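4. Wiping with One Hand Holding and One Hand Looking

4.1 Task state

The wiping task is handled by Moson, our task-level planner, running on top of the same joint controllers used in Section 3. Moson keeps a short state for each episode: which hand has the cloth, where the cloth was last seen, and a map of the table surface with a liquid score in each cell. The map is a flat grid fixed to the table plane. Cells are square, with a side of 4 mm. We tried a finer grid early on and dropped it. The errors in camera pose were larger than the cells, and the planner spent its time chasing the same drop in two places.

Each cell stores a score between zero and one and the time of the last view that covered it. A cell that no camera has covered is marked unknown, and unknown is kept apart from dry throughout the planner. In an older version the two were merged, and the robot would end an episode with liquid still sitting under its own forearm.

4.2 Finding liquid

Small drops of a see-through liquid are hard to find from a high camera. Most of the color comes from the table under the liquid, and what stands out is the darker rim and a few bright points of reflected light. From the head camera a drop may cover only a handful of pixels. From the wrist it covers many more, but the view is narrow and the fingers fill the lower part of it.

Pomov is the segmentation network we use for both views. It takes one color image and gives back three masks: liquid, cloth, and robot. The weights are shared between the head and wrist cameras, and a single input flag tells the network which of the two it is looking at. We trained it on images labeled by hand by the first two authors. Drops with a visible rim were labeled out to the rim. Tiny specks were labeled only when both people marked them, and the rest were set to "ignore" so that the network was neither rewarded nor punished for finding them.

Two kinds of mistakes took up most of our time. The first was shadow. A gripper held low over a pale table throws a soft gray shadow, and early versions of Pomov called the edge of it liquid. Adding a random brightness ramp to the training images removed most of these cases. The second was the highlight on beveled plastic fingertips, which looks a lot like the highlight on a puddle. We fixed this outside the network. The robot mask is combined with a rendered outline of the gripper from the joint angles, grown by 11 pixels, and any liquid found inside it is thrown away. The cost is a blind band next to each finger, which the map treats as not covered.

4.3 Merging the two views

Masks are projected onto the table plane with the camera pose at the time of exposure. For the head camera this pose barely changes and the calibration from Section 3 is good enough. For the wrist cameras it depends on every joint in the arm, so timing matters. Nkuna, our logging and message layer, stamps each image at the start of exposure and interpolates the joint angles to that stamp. Before we had this, a drop seen from a moving wrist left a smear in the map that pointed in the direction of travel.

A cell is updated by moving its score toward the new value. The step is large for a close wrist view and small for a head view, and it shrinks with arm speed. If the head view says dry and a recent wrist view says liquid, the wrist view wins until the cell is wiped or 20 seconds go by. We chose this time by hand.

Cells under the cloth mask get no update. They keep their old score and are flagged as hidden. When the cloth moves off, the flag is cleared and the next view of the cell is taken at full weight. This rule is simple, but it is what lets the planner find out whether a stroke did its job, and taking it away did more harm than any other single change we made.

4.4 Planning the strokes

Liquid cells are grouped by distance into patches. A row of separate drops will usually become one long patch, and a streak with drops at its ends will become another. For each patch we fit a line through the cells, widen it to the contact width of the cloth, and cut it into strokes. A stroke always starts on the dry side farther from the robot and is pulled in, toward the body. Pushing strokes were allowed at first. They tended to fold the loose end of the cloth under the fingers, and after that the contact width used by the planner was wrong.

The order of the patches is picked by a small search that adds up travel distance and a penalty for dragging the cloth across liquid that has not been planned yet. With the number of patches we see on a table this size, the full search is fast and we do not prune it. The plan is redone after every stroke.

During a stroke the hand is position controlled in the table plane and force controlled along the table normal. The force target is the same for all strokes. If the measured normal force falls below half of the target for 40 control steps in a row, the stroke is stopped, the hand lifts, and the cloth is checked again with Pomov before another stroke is planned.

4.5 Using the free arm as a second camera

Only one arm holds the cloth. The other has nothing to wipe with, so the planner uses its wrist camera to look. A viewing pose is scored by how many liquid or unknown cells it would cover, less a penalty for cells that fall inside the blind band of the fingers. Opening the gripper wide moves the two bands outward and leaves a clear gap in the middle of the view, so the free gripper is kept open whenever it is used for looking. Poses that bring the two arms too close together are rejected by the same collision check used for motion.

Figure 4 gives one view of each kind from the same setup. The wrist view has the amber liquid spread between the open fingers and the folded blue towel, and the head view takes in both arms over the table.

Figure 4. Camera views used by the planner: first, wrist camera, with the towel held by the other gripper; second, head camera, with the towel in the right gripper and the left gripper open. 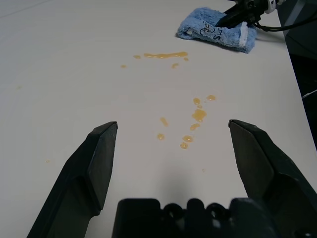
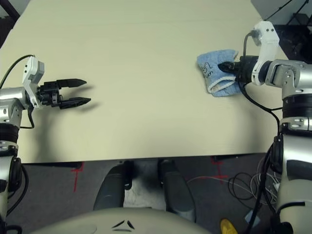 The looking arm is moved between strokes and held still during them. We tested a version that moved both arms at once. It saved time on paper, but the table picked up enough motion from the looking arm to upset the force reading on the wiping side, and strokes were stopped early for no good reason. A stiffer table might make this worth another try.

4.6 When to stop

An episode ends when no cell is above the liquid threshold and no cell inside the work area is unknown. The second condition is the one that takes longer to meet. The area close to the front edge is often covered by the forearms, and the planner has to pull both arms back to let the head camera see it. To keep this from happening after every stroke, the pull-back is allowed only when the known part of the map is already clean.

Thin film is still a problem. A cell that has been wiped with a damp cloth can hold a layer too thin for Pomov to mark, and the map then calls it dry. Orhun Coşkun and Ataberk Akyol checked for film by hand with white paper, and those checks are reported apart from the map-based scores in Section 5.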